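I nearly skipped the Stallar open day, because November is flat out at the shop and the drive is no fun. My sister talked me into it, and I'm glad she did (she also bought lunch, so thanks for that).

If you haven't been, Stallar is the lab out past the rail yards that works on robots for kitchens and stockrooms. I run a small grocery with a cold room out the back, so my question for every person in a lanyard was the same: when can one of these put my stock away?

Daniyal Gilani took our group around, nine of us plus a very bored toddler. He's a talker, in the best way! He started us in the simulation room, which is mostly desks and big monitors, and explained that every fridge and cupboard job gets tried on screen long before it gets near real shelves. The set they call Merkix is all kitchen chores, and it has 242 of them, from shutting a door to putting away the groceries.
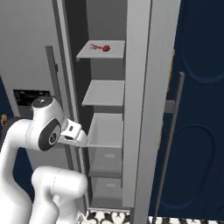
On the simulator: the gripper at the rim of the upper drawer, with one small red piece of something on the shelf above.

I got stuck on this one for ages. Opening a drawer is something I do with my hip while holding a crate of lettuce, and Daniyal said it had taken them 600 practice runs on drawers alone before he was happy to show visitors. You've got to get hold of it, pull it straight, and not bump the door on the way in. I asked what happens with a drawer that sticks (mine all do) and he laughed and wrote it down.

Next door Máté Hegedűs had a real arm stacking tins on a bench. It was slow. Really slow! I reckon my Saturday kid would've done the lot and been back on his phone. But it didn't drop any while I was watching, and it was gentler with the dented ones than we are.

So, is it ready for my cold room? Not yet, going by what Máté told me. Tins and boxes he'd back in a tidy space, soft fruit he wouldn't. He's promised to email me when they start on produce crates, and I've already offered them our worst drawer to practise on.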